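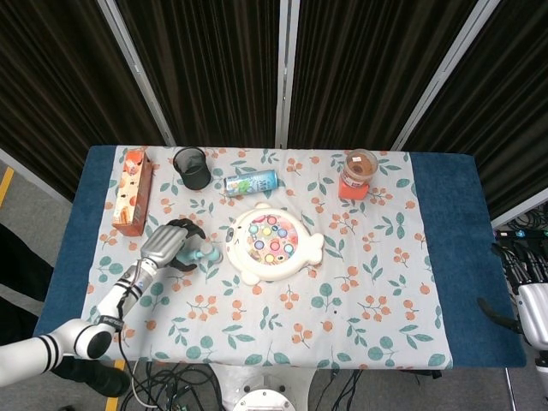
Photo: Róisín Daly / Jivbridge

Section 2. Before you order: planning the table, the arms and the money

Read this before you send anything to purchasing. Most of the calls we get are from sites that bought the arms first and the rest later, out of a different budget.

2.1 What goes on the quote

1. Arms. Price two, even if you only plan to run one at the start. The second mount costs far less fitted at the same time.
2. End pieces. Hand or gripper, priced per side. They don't have to match. A fingered hand on the left for small toys and the like, a plain black gripper on the right, is a fair mix and cheaper than two hands.
3. Base and floor fitting. Separate line on the Vasiliu price list, easy to miss.
4. Cable set. See 2.3.
5. Table, padded top, cloths. See 2.2.
6. Folding screen for behind the table. Dark panels, matt if you can get them.
7. Props. See 2.4.
8. Spares. One set of fingertips per hand, one cable of each type.

Note: Ita ships without end pieces. The starter price does not include them. Ask for the full price in writing.

2.2 Table and covering

1. Rectangular, fixed legs. No castors.
2. Allow 600 mm clear behind the table for the screen and for someone to get in to the plugs.
3. Padded top. Dropped cups and jars are normal, and bare tops mark quickly.
4. Cloths: buy at least three, and get patterned ones as well as plain. Leaves, fruit, stripes, whatever the shop has. A cloth a bit narrower than the table is fine, a strip of padding showing each side does no harm.
5. Budget for washing.

CAUTION: Do not clip or tape the cloth to the arm base. If it snags, the arm will take everything with it.

2.3 Cables

Underestimated on nearly every order. There is a cable down each arm, then the power, then the bundle into the controller, and all of it ends up on the floor round the base unless you pay for trunking.

1. Measure from the arm shoulder to the floor, then to the socket. Add slack for full reach.
2. Order trunking with the arms, not after.
3. Check the socket count with your building people. Drullen controllers want their own circuit.
4. Label both ends befor you plug in.

CAUTION: Loose cable under the table is a trip hazard. Keep walkways clear of it, especialy any marked with floor tape.

2.4 Props

Cheap, but put a line in for them anyway or they come out of someones pocket. 73 euro did our first box.

- Cartons with busy printing, to be used upright and lying down
- A drinks can
- A see-through or smoky cup
- A jar with a lid, and a small block to raise it on
- Small toys, a few cm across, for the fingered hand
- One larger toy with an awkward outline. The fishing game sort with fins and a tail is good value

Food in jars: replace before the date on the label. Put it on the running costs, not set-up.

2.5 Running costs, per year

Fingertips, cloths, props, one service visit. Around 426 euro on a single table at light use, visit not included. Heavy use, ask Colm Ó Gríofa for the longer sheet. Staff time is on you to work out, we can't guess it. Most sites put down too little for resetting the table between runs.

2.6 Order of purchase

1. Room and circuit agreed.
2. Table and screen in place, measured again.
3. Arms, base, end pieces, trunking. One order.
4. Cloths and props.
5. Spares no later than delivery.

Note: lead time on hands is longer than on grippers. For a June start place the order in step 3 before you do anything about the cloths.

Go to Section 3 for unpacking.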